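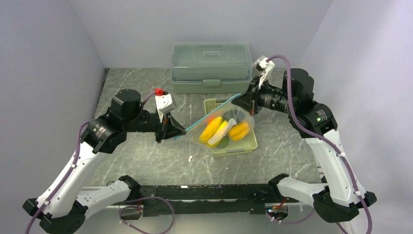

Every spring our little group of robot watchers (I use the term loosely, we began as a model railroad club and some of us still bring sandwiches shaped by that habit) goes out to see somebody else's workshop, and this year it was the open day at Trisenow, held on Monday, 27th March. It was a school day and a work day, so I expected a quiet room, and I was wrong! The line for the two-arm station went all the way back to the coat racks. I ended up spending most of my visit there, watching two arms with a clear zipper bag stretched between their grippers, the yellow toy foods showing through the plastic and the green basket sitting right under it. If you have ever tried to deal with a floppy bag of anything with one hand full of mail, you will understand why I stood there so long.

I have written up my notes here for those of you who couldn't make the drive, and for those of you who did make it but spent the whole time at the coffee table (you know who you are, and I did see the almond cookies go).

The two-arm station

The host for this part was Gion Leitner, who has a lovely patient way of talking and must have answered the same question all morning without once sighing. The question, of course, was "why a bag?" His answer was that a block is always the shape of a block, while a bag is a different shape every time you pick it up. The plastic folds, the things inside slide into one corner, and the arms have to agree on where to hold it. I wrote that down word for word, or as near as I could manage with a program and a paper cup in the same hand.

One thing I liked very much is how each arm has its own little white camera riding along on top of the gripper. I had pictured one big camera up on a pole doing all the looking. Gion said the close view helps most with something see-through, where the light catches on the wrinkles and even a person has to tilt their head a bit to find the edge. The blue strip along the zipper is a help to my eyes, at any rate. I forgot to ask if it is a help to theirs.

The purple cables got a lot of admiring remarks from our railroad people, who have strong feelings about wiring. They run along the arms and are held with small white clips, and there was a long talk beside me about how much slack you leave at a joint so that it can bend without tugging. I contributed nothing to this talk but enjoyed it enormously.

What I learned from the handouts

The team has named the project Misby. It started in January, and by the morning we came they had logged 900 practice runs with bags, boxes and baskets, 209 of them with the zipper kind. Each run gets a line in a notebook as well as a file on the computer, which pleased me, as I still keep a notebook for my garden. The talks were 25 minutes each and there were seats for 40, with plenty of us standing along the side and perfectly happy to do so.

There was a second talk in the Iser room, upstairs, on how people and arms can share a bench safely. I only caught the tail end of it because I went back down for another look at the toy food. (A boy next to me was certain that one of the yellow ones was a lemon. I didn't like to commit myself.)

Getting there and getting fed

For anyone planning to go next year, take the side entrance by the bike stands and leave yourself time to park. The lunch counter is run by Kälin, the bakery from across the street, and the leek soup is worth a visit on its own. They do run out of the seeded rolls early. The gift table had stickers and a very nice folding ruler, and I bought two of the rulers and have already lost one.

A big thank you to Gion and everybody at Trisenow for having us, and for letting us linger well past the time on the program. If you took notes at the upstairs talk, please send them along and I'll add them to this page, and do tell me if I have muddled anything about the cables.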